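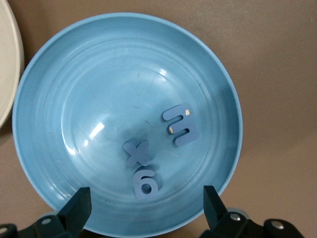 Figure 1. Foam pieces sorted by color, in the light blue bowl.

3. Sorting the foam letters

For our part of the project, Terence Haworth and I wanted to know whether a big mixed box of foam letters, numbers and signs is easier to put away by color or by kind. The box came from the after-school room in Irnberg, where it gets tipped out onto the floor most afternoons in April (and probably every other month too!), and the staff there were kind enough to let us keep it for 2 weeks.

We began with color, mostly because it looked like more fun. Every color got its own plastic bowl, and the wide, shallow ones worked best for us, as you can spread the pieces a little and still tell an "m" lying on its side from an "x" or a "6". Blue gave us the most arguments. Terence kept putting the violet-looking blues with the purples and I kept moving them back, until we wrote down a rule that anything we disagreed on went with the blues.

Sorting by kind was slower to start with, and we had to stop and talk about whether the "x" was a letter or a times sign. We decided on the sign, and our table of results follows that choice all the way through.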